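Workshop notebook, entry of 07/02/2026

Cello from Plaltero, continued. Kvido came in at nine and we took the strings off before coffee. The bridge went into the small drawer with the label, the soundpost is still standing. I want to leave it standing as long as possible, because the last time I let one fall in November I spent the whole afternoon to find the old position again.

The complaint of Sumaiya Sheikh (she plays second cello in the Otari project and has this instrument on loan) is a wolf between E and F, and a buzz on the open G which comes only when the room is warm. I could hear the wolf at once. The buzz I did not hear, and Kvido also not, but she played us a recording from rehearsal and there it is quite clear.

Tapping around the edges: the lower bout on the bass side sounds dead for a length of two fingers, next to the old repair. With the thin knife I could enter the seam without any force. So the seam is open, and I think this is the buzz. The wolf is a different matter and I don't want to mix them.

Glue: I made a fresh pot, a bit thinner than Kazimír Holub likes it. He wrote in the margin of the previous entry that I make soup. For a seam that closes well by itself I prefer the thin one. Clamps on at 10:40, five along the lower bout, cork on both sides. Do not remove before Monday, please, also if you need the clamps. There are others in the cupboard behind the door.

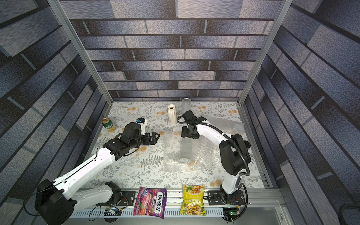 Brick-pattern walls, fern-print cloth, the two arms.

While the glue is setting I measured the strings that came with the instrument. The C and the G are tungsten, the D and A are some older steel set, and the A is bent at the nut. I weighed nothing, our scale has a flat battery again (Kvido, you said you will bring one). My opinion is that the G is too strong for this top. I will try a softer G first, before anybody starts to talk about moving the bass bar.

Frequencies, for the record, taken with the phone before the strings came off, so not very exact:
– air resonance roughly 101 Hz
– strongest wolf on the D string, slightly under F sharp
– nothing special above 500 Hz, only the usual

The air resonance looks normal to me for a cello of this width. Minoru Hattori asked by mail if we can also measure the body with the microphone at the f-hole. Yes, but after Monday and with new strings, otherwise we are comparing two different instruments. He also asks for the tailpiece mass. See above, battery.

Wolf eliminator: the one on the instrument sits on the G string below the bridge, 2 cm from the tailpiece end, and it was loose. Maybe somebody pushed it there during transport. Rocío Toledo told me that at Metwally they start with the eliminator close to the bridge and go down slowly while the player holds the bad note. I did it always in the other direction. I will try her way on Tuesday when Sumaiya is in the room, with the player it goes much faster than alone.

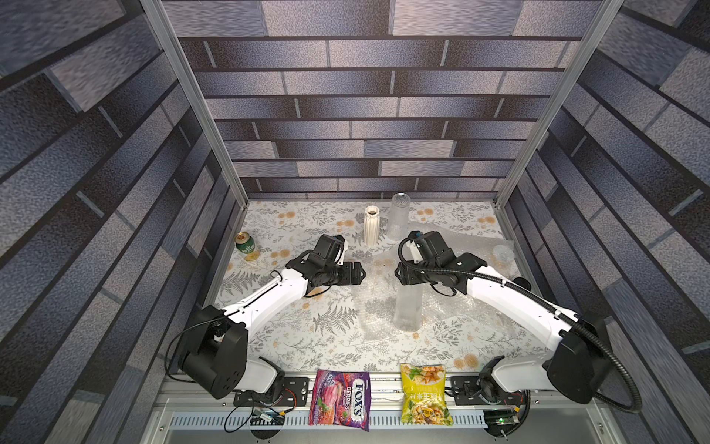

The printed cloth with bubble wrap on it.

Afternoon. Looked at the endpin. The screw is worn and the pin slips a little under weight, so I ordered a new screw from Stometham, their order number 213. If it arrives before the cello goes home we change it, if not she can use the old one carefully. The rubber tip is good.

Pegs: three turn well. The C peg is jumping. I cleaned it and put a very small amount of peg paste, and now it jumps less, but without a string it is difficult to judge. The hole is a little oval, I think. Kazimír should look at this before I do something with the reamer.

Kvido made a drawing of the old repair with the dental mirror. Two cleats, neat work, one of them is lifting at the corner. We discussed if this could be the buzz and not the seam. He thinks possible. I pressed on it with the bent stick and it did not move, so for the moment I leave it and write it down only.

Varnish: small chip at the C bout, treble side, older than the loan according to the paper in the case. Not our job, not touched.

For next time:
– clamps off Monday, check the seam with the knife and tap again
– softer G, keep the old one in the envelope with her name
– battery
– ask Sumaiya if the quartet tunes at 442 in the May concerts, on the form she wrote only "a bit high"
– humidity in the back room was 38 this morning, too low, fill the humidifier in the evening

Kvido took the key.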